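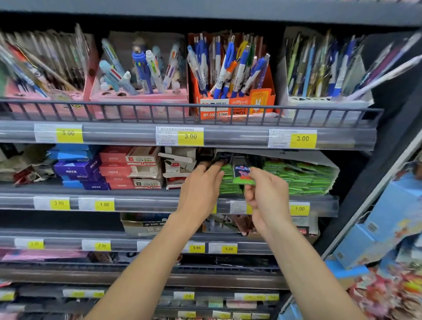

Marlys Quintrell

Filed under: River Access & Trails, Grant Updates
2 min read

08/07/2024

Hi all, and thanks for being patient with me while the water stayed up. Stomutari Slough was over the lower landing for most of June, so the first part of this report is mostly me standing on the levee in rubber boots, looking at where the work was supposed to be. Once it dropped we got moving fast!

The paddle trail now has signs from the Narnthorpe ramp down to the head of Drokeck Island. We put up seven of them. Six are on steel posts set well back from the bank, and the other one is bolted to the old mooring piling, which was the only solid thing left at that bend after the spring rise. I'd like to move it eventually (it faces a little too far upstream), but you can read it from a canoe and that'll do for this season.

Drokeck has changed a lot. The sandbar on the inside has grown out toward the channel and there's a nice flat shelf behind the willows, high enough that I'd camp there myself. The back chute is another story. It has a log jam across the lower end, and at low water you'd be dragging your boat through mud up to your knees. I've marked it "high water only" on the draft map and sent the new landing location to the map designer.

We cleared two campsites on the island, both on the upper end. They each have a fire ring and a post for the rules, and I kept the big cottonwoods between them so groups aren't staring at each other over breakfast. The third site in our proposal was on the tail, and the tail is mostly gone. I'd like your okay to shift that money over to Hầu Landing, where the bank is cutting back and the steps need about six feet of new stringer before fall.

Spending is a little under plan, mainly from renting the barge for fewer days than we'd figured. The receipts are in the shared folder, including the fuel ones I forgot last time (sorry!).

Next up is the steps at Hầu, if you say yes, and then a full run of the trail at low water to check that every sign can be seen from down there. I also still owe you the mileage table for the back of the map. It's half done on my kitchen table and I'll send it with the next invoice.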